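Adhesive hooks on painted drywall – real load limits?

mjayasinghe
Posted 9th February
Looking for measured numbers on small adhesive wall hooks over eggshell latex. The Alva hooks are sold with a rating of 300 grams. I hung test weights from six of them and the first one let go at 345 grams after two nights. The others are still up. Wall was wiped with 70 percent isopropyl and left an hour before mounting.

drywall_dan
Six hooks is a small sample. What is the paint? If it went on less than a month ago, the adhesive is bonding to a film that hasn't cured. Failure will be in the paint and the hook rating tells you nothing.

mjayasinghe
Painted in September, Prokbridge interior, two coats over primer. The failed hook came off clean, no paint on the pad. So adhesive failure, not paint failure.

tessellate
Shear and peel are different cases. A load flat against the wall is mostly shear. Anything that stands out from the wall adds a peel moment at the top of the pad, and that is where these go. I keep light stuff on mine, spare bags and so on, and hang it as flat as I can.
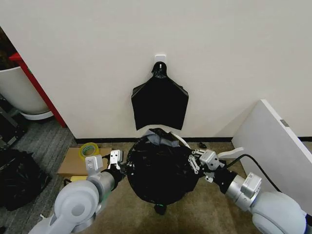 Spare bag on a small hook over the trash can, white wall.

A bag weighs next to nothing, so it isn't a test of anything. Same type of hook with a dustpan on it is where I'd expect trouble.

drywall_dan
Disagree on peel being the main factor at these weights. Humidity matters more. I logged 57 percent average in my laundry room and lost hooks there that hold fine in the hallway with the same load.

tessellate
Same load, same hook, same paint? You said earlier in the Parau thread that the laundry room is semi-gloss.

drywall_dan
Fair. Semi-gloss in the laundry, flat in the hall. Flat should be the worse surface though, which if anything supports my point.

kolb_r
Braltel pads have a thicker foam and tolerate orange-peel texture better. Press for 30 seconds, then no load for a day. OP, how long did you wait before adding weight?

mjayasinghe
One hour. Package says one hour. Will rerun with a full day and post the results.

Mahfuz Jayasinghe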